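Reports > Grants > Small Buildings Fund > Progress report

Raltodcombe Reading Rooms: waste and tidying project
Progress report to the Hrynyshyn Fund, 7th July
Prepared by Giang Lý 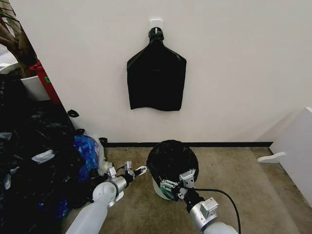
Malcolm Ackroyd wrote back on our last report that he had never before been asked to pay for a hook, and could we please explain what a hook does that a cupboard doesn't. It is a fair question and I will try to answer it before the money part.

When we applied to you in November, the rooms had one large bin by the back door and a habit, going back years, of leaving things next to it. Readers finished a sandwich upstairs and looked for somewhere to put the wrapper. Finding nothing, they chose the windowsill, or a radiator, or in one memorable case the inside of an atlas. The grant was to put a small lined can in each room, keep spare bags where the person changing the liner can reach them, and write down a routine short enough that people would follow it.

The cans

All the rooms now have one. We bought small round cans in a pale color, partly for looks and partly for the price, and they fit under the tables and beside the chairs. The first delivery from Sestasent came with lids. We took the lids off within the week. A lid on a small can in a quiet room makes a noise like a dropped tray, and several regulars let us know about it in writing.

The liners

I did not expect to have opinions about liners, but the project has given me some. The bags we use are black and bigger than the cans need, which means there is a lot of plastic to fold over the rim. If it is just dropped in, the first apple core takes the whole bag down with it. Ramil Lacson worked out the method we now teach: open the bag fully, push it down to the bottom with a fist, fold the top over the rim, then go around pulling it snug. The usual mistake is to stop after the folding. A bag pulled tight over the top before anyone has pushed the middle down looks very smart and holds nothing at all, and I have found trash resting on top of one like a hat.

The hook

Now, Malcolm's hook. Spare bags used to live in the supply cupboard, which is locked, and the key lives with whoever had it last. So liners were changed when the key turned up. We put small white adhesive hooks on the wall, low enough to reach without a stepladder, and a spare black bag hangs from its gathered neck above the can. There is no drilling, which the landlord cares about deeply. When the bag goes, whoever took it hangs up another. A missing spare is also easy to spot from the doorway, and that has turned out to be the best part of the arrangement.

It is not beautiful. Ásdís Lauritsen said it looked as if we were drying somebody's raincoat. I have promised her that we will look into something more elegant if the Fund ever develops an interest in elegance.

The pile

I should be straightforward about the bags on the floor. We took the bulk price, and the bulk price comes in bulk. Black bags are heaped along the baseboard, with a blue one and a clear one mixed in, and the heap slides when you pull from the wrong end. It is the least finished part of the project. Rostyslav Stasiv wants them rolled and sorted by color into a Fulleo crate, and I agree with him, though so far our agreement has not rolled any bags. This is on the list for the next period.

The carpet

The beige carpet was the reason two of your reviewers doubted us, and they were right to ask. It is low and flat, so crumbs come up easily, but it remembers coffee. The written routine now says that cups with anything left in them go to the sink first. Compliance is mixed.

Money

Of the grant, nearly 100 dollars is left. The cans came in under budget and the bags over, and the hooks cost so little that I am embarrassed to have given them their own line. I would like your permission to put the remainder toward the crate and a second key for the supply cupboard.

Next steps

– Roll and sort the loose bags, and get them off the floor.
– Print the liner routine on one card per room. The current draft has 7 steps and Ramil thinks that is too many.
– Replace any hook that lets go of the wall. None has yet, but the summer humidity is young.
– Ask readers whether they have noticed any difference. We would settle for them not noticing, provided the atlas stays clean.

Receipts are in the envelope, sorted by date, apart from the one I used as a bookmark and have asked the upstairs desk to look for.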